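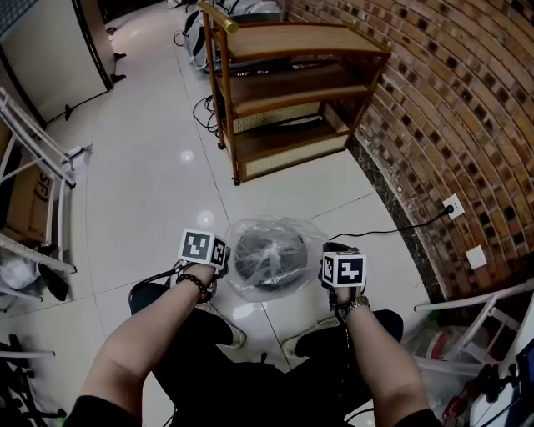
Subject: Re: handheld grippers, marker cube vs. head camera tracking

Reynaldo Rivera wrote:
> We get pose dropouts on the left unit whenever the wrist rolls past
> the cube edge. Is it the controller or the camera? Also, has anyone
> run the Takine fingers on the Pliswood handles?

Reynaldo,

Camera side, most likely. I ran 300 grasps per hand in May with the cubes on top of both grippers. With two faces in view the pose holds. With one face at a steep angle it flips, and the controller log shows nothing wrong at that moment.

Check exposure first. Glossy floor tiles throw the ceiling lights back into the lens, and the detector lost 9 sequences to that before I locked the gain.

Takine fingers fit, but add 2 mm to the tool offset – the mount sits proud. Grip on plastic wrap was worse than with the Bautista pads.

Keep the cables slack. Mine pulled the right handle during long reaches.

Anežka Tichý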